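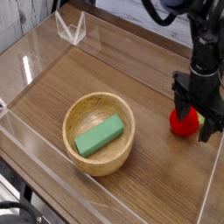 The bowl, with the green block and the red ball. Oil or no oil?

Home | Forums | Woodcare | Tables and Surfaces | Search | Log in

Trukura Forum > Woodcare > Bowls and small things

Thread: Pale wooden bowl for a sorting game, should I oil it?

kartini_p wrote:
Good evening to all. I have a question about the bowl in the picture. It is a round one, light in colour like honey, and inside you can see the lines of the grain going round in circles. I bought it in May from a stall in Paritz and there was no label on it, so I do not know which wood it is and I do not know if it already has a finish. The seller said "natural", and this can mean many things.

I do not use it for food. I use it for sorting: blocks in the bowl, soft balls outside the bowl, then the opposite. The blocks are matte and do not give colour, I have tested this with a white cloth. The balls are the fuzzy kind.

My questions are two. First, should I put oil on the bowl, and will the fuzz from the balls stick to it afterwards? Second, the bowl slides a little when a block is dropped in it. Is there something I can put under it which does not leave a mark on the table?
Kartini Pattinasarany

mogens_th wrote:
Welcome, Kartini. That is a pretty bowl. For a bowl that holds only dry toys I would not do anything. Oil is for bowls that meet water and salad. If you want to know whether there is a finish already, put one drop of water on the underside and wait seven minutes. When the drop stays standing like a bead, there is oil or lacquer. When it makes a dark spot, the wood is bare. The spot goes away by itself.

Esperanza V. wrote:
I must disagree with Mogens. Bare pale wood becomes grey from hands. It does not happen in one week, but I have two bowls from the same shop (Goicoechea, the small one near the station), one I oiled and one I forgot. The forgotten one has a dirty ring on the rim where people take hold of it, and I could not wash this ring away. I had to sand it. The oiled one I wipe with a cloth and it is finished.

About the fuzz: it sticks only if you use too much oil and do not wipe. Put a thin coat, wait, wipe it strongly, leave it for four days in a room with air. After this nothing will stick.

mogens_th wrote:
Four days for an oil coat on a toy bowl! My wife would say I have too much free time. But I accept the point about the rim. You could wash your hands, of course.

Esperanza V. wrote:
You have not met the hands in my house, Mogens.

ramiro_i wrote:
Hello. I want to answer the second question, as I had the same problem with a heavier bowl. I tried these things:

- A rubber ring from a preserving jar. It holds very well, but it left a dull circle on my varnished table after one summer.
- A thin piece of cork, cut round and glued under the foot. This is what I have now. The bowl sits a little higher and it does not move.
- A felt circle. Please do not use it for this purpose, felt helps the bowl to slide.

If the table is one with fine stripes in the grain, as in your picture, then I think a scratch along the stripes will hardly be seen, but a round mark will be seen immediately. So I would choose cork.

And may I ask about the clear edge round the table? I see it at the front and on the right, and there is a clear corner piece at the back. Is it acrylic? I need something like this for my own table, because everything round ends under the sofa.

kartini_p wrote:
Thank you for so many answers. I made the test with the water drop and it gave a dark spot, so the bowl is bare. The spot has now gone, as Mogens promised.

Ramiro, yes, it is clear acrylic, and the corner pieces are also clear, with small triangles on the sides so that they stand straight. I like that I can see through it when I sit down. The bad side is the reflections. In the evening the lamp makes a white stripe on everything. I have become used to it.

For cleaning I use only water with a small drop of washing-up liquid and a soft cloth. Before this I used a kitchen paper and I regret it, there are now fine lines on one piece.

aitana.c wrote:
I came here for the bowl but I would like to say something about the acrylic. Please never use a glass spray with alcohol on it. It can make very small cracks at the edges and you will see them only later. I learned it with a lamp shade that cost me 68 euros, and the shop did not want to hear about it.

Also, a question for Kartini. Do you have trouble with the fuzzy balls and static? Mine pull all the dust from the acrylic after I have rubbed it.

kartini_p wrote:
Yes! The red ones are the worst, or perhaps the dust is only easier to see on red. I roll them on a piece of sticky tape once a week. It takes a little of the fuzz away too, so I do it gently.

ramiro_i wrote:
I do not agree about the tape. It pulls out the fibres and after some months your ball is smaller and has bald places. A damp hand is enough: wet it under the tap, shake it well, roll the ball between the palms. Let it dry overnight before it goes in the bowl, above all if the bowl is not oiled.

Esperanza V. wrote:
Which brings us back to oiling the bowl. I am only saying it.

mogens_th wrote:
All right. Kartini, if you will oil it, then please take one that is sold for toys or kitchen boards and read the tin. Make a trial on the underside, where the water drop was. Pale wood becomes more yellow with oil and some people are disappointed. I have one bowl, 18 centimetres wide, which was nearly white when I bought it and it now has the colour of weak tea. I like it, but I was not asked first.

And the cloth! Lay the oily cloth out flat outdoors to dry and do not put it in the bin in a ball. It can start to burn by itself. This is not an old story to make people afraid, it happens.

aitana.c wrote:
If you are afraid of the yellow colour, there is also wax. I use beeswax on my wooden eggs. It gives less protection than oil and you must repeat it, but the colour changes very little.

Esperanza V. wrote:
Wax and fuzzy balls together, I would be careful. Wax stays soft when the room is warm, and then you will have red hairs in it.

aitana.c wrote:
With a thick layer, yes. I put very little and I polish it until my arm is tired. But I admit that I have no fuzzy things in my bowl, only the eggs.

kartini_p wrote:
I have decided. I will do one thin coat of oil, first on the underside, and if the colour is too yellow I will stop there and leave the inside as it is. The bowl has nice rings and I do not want to lose them. For the foot I have bought a cork sheet from the Brorkton hardware shop, the thinnest they had, and I will cut it a little smaller than the foot so it is not seen.

Ramiro, I tried the damp hand on one ball. It took away the dust, but the ball looked very sad until the next morning.

ramiro_i wrote:
They all look sad when they are wet. Which glue will you take for the cork?

kartini_p wrote:
White wood glue, and a heavy book on top. Is this wrong?

mogens_th wrote:
It is right. Only glue the cork before you oil the foot, or leave the place under the cork without oil. Glue does not hold on oiled wood.

kartini_p wrote:
Then it is good that I asked! Cork first.

Reply to this thread | Mark as read

Contact the moderators | © Trukura Forum | Back to top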